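The Shape of Learning

Do small coloured blocks teach children anything, or do they mostly teach parents to buy more of them? 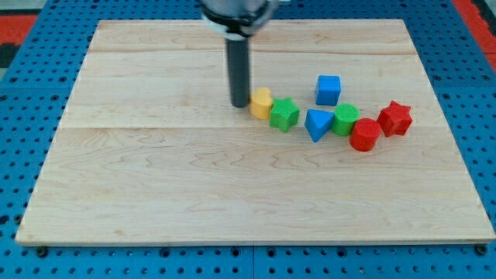

Last changed: 10/2/26

By Latifa Ashour

My son was given his first set of shape blocks before he could sit up. By the time he could walk we had four sets, two of them with a lid full of holes, and he had worked out that the quickest way to get a star into the box was to take the lid off. I mention this because every packet I have read since promises "problem-solving", and I doubt that was the sort they had in mind.

Shape blocks are having a good few years. Toy shops give them a whole bay. Nurseries put them in the prospectus. There are people printing them at home, one plastic layer at a time, and selling them by the bag, and you can tell those from the moulded kind by the fine ridges you feel when you run a thumbnail down the side. Hearts, stars, cubes and cylinders in red, green, blue and yellow, on a plank of pale maple for preference. Maple makes anything look sensible.

I wanted to know what a child gets out of them, so I went to Gustdale, where Salma Soliman has run a nursery from the ground floor of an old chapel for longer than she cares to say. She keeps her blocks in a washing-up bowl.

"People come round and ask me what the blocks are for," she said. "They want me to say maths. I say they're for playing with, and I can see them making up their minds to try the place up the road."

She tipped the bowl out on the carpet and we waited for the children to come in from the yard. A girl of three took both stars, put one in each pocket and left. A boy built a tower from the cylinders, knocked it over, and built it again in the same order. Another was cross that the heart would not stand up and went off to find somebody to blame. I had brought a notebook with columns headed Colour, Shape and Size, and by snack time I had written nothing in any of them.

The claims made for a set like this usually come down to sorting. A child puts the red ones with the red ones, then later on notices that a red star and a green star have something in common too, and there is your lesson. A mixed handful does lend itself to that. If the same shape turns up in two colours, and the same colour in two shapes, a child has to choose which rule to follow, and I can believe there is some value in the choosing. I can also believe that socks would do it.

Magdy El Idrissi would disagree. He designs wooden and plastic toys for Erent, a small firm with a workshop over a tyre fitter's, and he has thought about blocks harder than I have thought about most things. He talks about the heart for a good ten minutes. It is the shape parents like best and the one he likes least.

"A cube is honest work," he told me. "You can put it down any way you like. A cylinder gives you two ways of standing and one way of rolling off. A triangle is a roof or a ramp. The heart is a decoration. It's in the set because it sells the set."

He has tried leaving it out. Sales of the plain version were poor enough for the heart to be back within the year, in yellow this time, which he says was his one act of resistance.

I asked him what evidence Erent had for the line on its box about "building young minds". He looked at the box for a while. It had been written by somebody who no longer worked there.

The price is where my patience goes. A bag of printed shapes can be had for the cost of a sandwich. Put the same shapes in a cotton drawstring pouch, add a board to arrange them on and a folded card of "invitations to play", and you can pay many times over. Dasgate, which sells mostly by post, has a set of 442 pieces — I asked twice — with a storage trolley. I have tried to imagine the child who needs it. I have had no trouble imagining the person who has to pick it up.

The board, I will admit, is the part I came round to. I had put it down as dressing, something to make cheap plastic look well brought up. Mostafa Mahrous, a joiner who makes them from offcuts when work is slow, persuaded me to borrow one. His are three planks glued edge to edge, with nothing on them but oil, and he was quite short with me when I asked which side was the educational one.

We used it at home for a fortnight. It did nothing for my son's grasp of geometry that I could detect. What it did do was give the blocks somewhere to be. On the carpet they spread as far as the skirting board and under the radiator. On the board he lined them up, shifted one back, lined them up again, and got annoyed if I leaned on it. He played for longer. Whether that was the edge, or the pleasant knock of a block set down on wood, or the fact that it was borrowed and I kept telling him to be careful, I could not say.

Anas Hajji, who taught reception classes for years and now trains other people to do it, is wearier on the subject than anyone I met. He has seen coloured rods come in and go out, and magnetic tiles, and beanbags with numbers on.

"It's the grown-up on the floor," he said. "If somebody sits down and says, that one's the same as this one, isn't it, you've got a lesson. You could do it with potatoes. But you can't sell anyone an adult on the floor, so they sell the blocks."

I put this to Magdy, who said potatoes roll.

If you are going to buy some, a few suggestions. Fewer pieces than you think. Repeats of a shape in different colours, or there will be nothing to match. Check the size against the age on the label and take that label seriously, as a block that fits in a toddler's mouth will go there. With printed ones, feel round the points of the stars for anything sharp and ask the seller how well the layers hold. Ignore anything on the packaging about minds.

Salma's advice was shorter. Buy them second-hand, she said, and don't mind about the missing ones. Her own bowl has been short of a green cylinder since June. The children use a cotton reel.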